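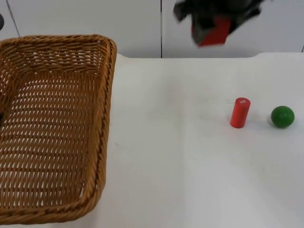
When I moved from Grusen to Farkdale, I believed that the hard part of a training was the content. I had my slides, I had my examples from the old company, and I had a folder with 80 pages of exercises which I translated myself during one winter. My first group was new supervisors at a packing firm, and they were polite with me the whole morning. After lunch they were polite and asleep. Now I keep very little on the table in front of me. An empty wicker basket on a white table is enough to begin, because people must write something on a card and put it inside before I say even my own name.

The cards were an idea of Natalie Wragg, with whom I shared an office in my first year here. She asks one question only: what did you do at work last month that you would not like to do again? No names on the cards. I was against it at first. In my language such a question sounds like the police. But I tried it with the second group, and I got answers which I could use for two full days. One supervisor had given a warning to a man for being late and learned afterwards that the roster was wrong. Another had promised a holiday to two people for the same week.

I would like to write down some things about this kind of training, mostly for Arne Wegener, who will start in October to do the same work and who sends me long emails.

First, the size of the group. Stasano, the firm where I took my own certificate, put up to 24 people in a room and called it a workshop. I take 12. With more, the quiet ones can hide, and the quiet ones are often the people who do the rosters and know everything.

Second, role play. I know that everybody hates it. I hate it also. But a difficult conversation has to be said aloud once before it is said for real. I ask people to practise in pairs, sitting, with no audience, for six minutes. Then they change. I don't ask anybody to perform in front of the others. Ottmar Engelhardt, my old teacher, always made us perform, and what I remember from it is my own red ears.

Third, the follow-up. A manager called me last spring and wanted one day for his whole staff, 219 people, in a hall, with microphones. He wanted a "change of behaviour". I told him that for the same money I could see his team leaders four times, for two hours each time, with some weeks between. He did not like it and took the hall with another provider. I don't know how it went.

Concerning money, Arne, you asked me. My half-day price is 600 dollars plus travel, and I don't make it lower for a "trial session". I did this twice and both times there was no second session. For a small organisation I make it shorter instead.

One more thing, the feedback forms. I have 664 of them in boxes and I read them all again this winter, in the evenings. Most say "good" or "useful" and the room was too cold. The ones that taught me something were nearly always from people who were a bit angry. One woman wrote that I speak about respect for the whole morning and then I let the break be cancelled — she was right. Since then the break is at half past ten, also when we are in the middle of something.

Next time I want to write about performance reviews, and why I stopped to use the scale from one to five. Nele Voß has promised to read it before and correct my prepositions.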